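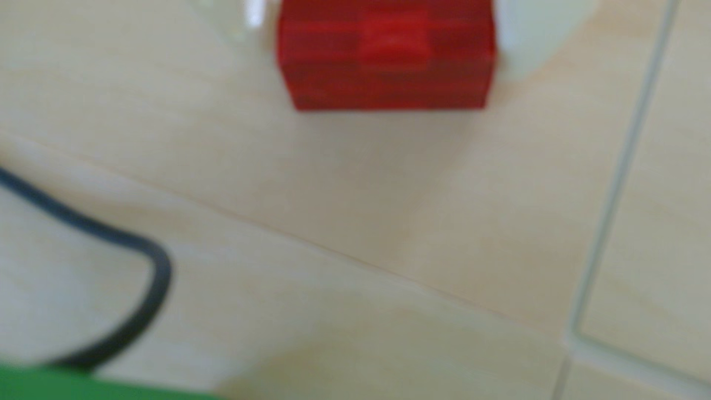

Red block on the bench, close-range view, gripper trials

Progress report to the Stoyanova fund: gripper comparison, July

It has been a cracking month. Both grippers are now mounted and running on the Soltholm arm, and we have finished the first full round of picks with each: 200 tries per gripper, same blocks, same bench, same controller settings. Ekrem Tekin wrote a small script that shuffles the start positions so neither gripper gets an easy ride.

The soft-fingered Trikik came out ahead on blocks lying at an angle, and it was lovely to watch it settle round a corner we had written off in spring. The stiffer Cundside is still quicker on square-on picks. Turning the wrist through 90 degrees before closing helped both of them, and we have kept that in.

Focus at close range is our main headache. Once a block is right up near the lens it goes very soft, edges and all, and the software starts guessing. Yaqin Li has 3 lenses to try and is hopeful about the shortest one -- so am I, having seen her first tests. Cable routing also needs another look before the long runs, and Viorica Nikolovski has ordered clips.

Spending is on plan. The spare set of fingers came in under the quote, and we would like to put the difference towards a second camera mount, if you are happy with that.

Next month: lens trials, then round 2 with mixed shapes. Lejla Todorova will send the raw results with the next report.

Marin Kadrić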